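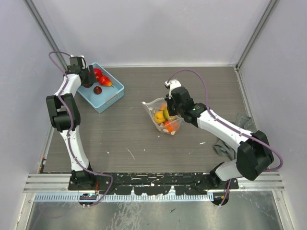
Play fruit set, photos + item list. Notes on what's in it and how the names work. Started as a sorting list for one box of plastic fruit and grew from there, so naming is a bit uneven. Basket vs bag is the main split – the strawberry goes in the light blue basket, the orange one stays in the clear bag, and the label goes by where a piece is lying when the photo is taken.

Name: Prondovport Play Fruit
Version: second pass, August
Photos: 402
Item entries: 1000 (one row per piece per photo, only where I was sure)
Kinds of fruit: 17

Files
photos/ – all jpg, numbered, gaps are ones I threw out
items.csv – photo, piece, color, container, note
kinds.txt – the 17 names, one per line
old/ – first pass, don't use, container column is wrong in there

Columns
piece: name from kinds.txt. If it could be two things use the color name, eg yellow_fruit. Lemon and pear get mixed up a lot from the side.
color: main color first, second after a slash. green/yellow and yellow/green are the same, havent merged them yet.
container: basket, bag, table
note: free text, mostly empty

Known problems
Crumpled bags hide stuff. Shiny folds too. If I couldn't tell what a piece was it has no row, so don't use the row count as a fruit count.
Small dark red round ones: plum or cherry, I went back and forth. All are dark_red_round now.
Chili pepper is in with the fruit. Leaving it.
11 photos have the container filled in but no piece names. Will get to those.
Gray cloth is not labeled anywhere.

Where the pieces came from
Two sets mixed together, Memelis and Skinus. Sizes don't match between them so the strawberry can look big next to a lemon. No column for which set, should of added one at the start.

Use
Fine for sorting exercises, color naming, container labels. Not good for real fruit – the colors are way too even. Please keep the name Tkachenko in the credit line if you pass it on.

To do
merge the color pairs
finish the 11
split off a small test list, roughly one photo in ten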